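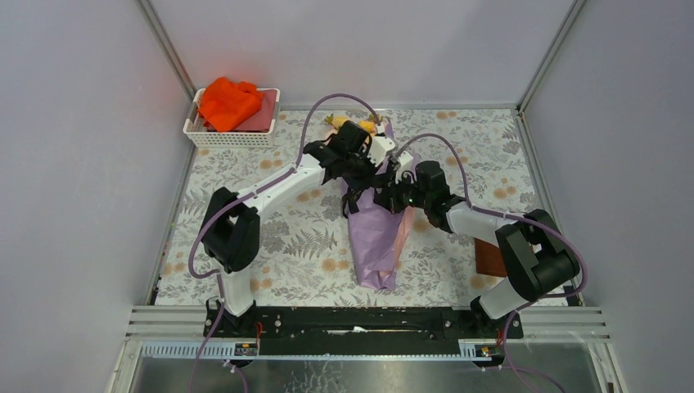 Figure 7.1 Two arms at a tabletop task. Both grippers are over the purple wrapping.

Chapter 7
Soft Things: Can Machines Do the Chores Yet?

A dishwasher is a machine that does a chore, and so is a bread slicer. Each one does its job inside a box, on objects that are loaded in a set way. This chapter is concerned with the chores left over. Most of them involve cloth, paper, plastic film, string or plants, and most take two hands.

Consider a flower shop on a Saturday morning. The clerk lays the stems on a sheet of paper, rolls it, pinches the middle and ties a ribbon. A new clerk at Bernell, a shop we return to in Section 7.4, is left alone at the wrapping table after 2 days. Very little of what she has learned is written down. She knows how hard to pull because she can feel the paper start to give.

For a machine, each of those steps is a separate problem. Paper changes shape when it is touched, so a plan made before the first contact may be wrong after it. A ribbon has to be held at two places and kept under tension, and if one arm pulls a little more than the other, the bouquet slides. Blossoms bruise. The arms must also stay out of each other's way in a space no wider than a kitchen counter.

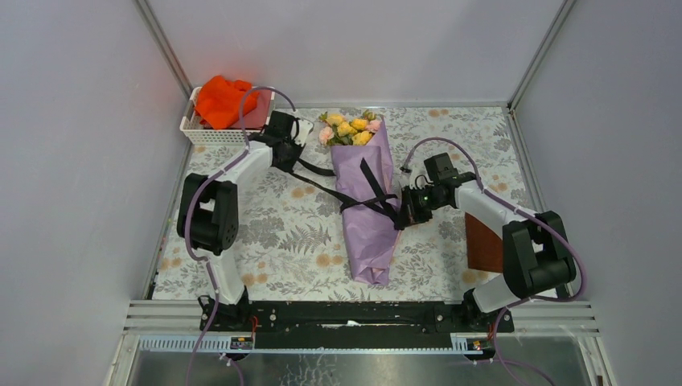
Figure 7.2 A black band held across a wrapped bouquet. The right gripper pinches it at the side of the bouquet.

Tuva Eklund and Joar Sundqvist logged 3793 attempts at wrapping and tying tasks in their Manis study. Of these, 1642 were finished without a person stepping in. Students often ask whether that is a good result. For a research bench it is a fair one. For a shop it is poor, as a florist who failed more than half the time would not be kept on. The study also set a limit of 30 minutes for each attempt, far longer than a customer will wait at the counter.

We will use three questions throughout the chapter. Can the machine do the task at all? Can it do it again with a different bouquet, a different ribbon and a different table? Does it cost less than paying someone? Many public claims about household robots answer the first question and are read as if they answered all three.

Section 7.1 begins with grip and tension. Readers who skipped Chapter 5 should review friction before going on.

Related reading
Solveig Tangen, Knots and Bows for Two Arms
Saron Alemneh, The Laundry Problem
Sigrun Sandberg, Shop Work at Ziststead
Chapter 5: Contact and Friction
Chapter 8: Kitchens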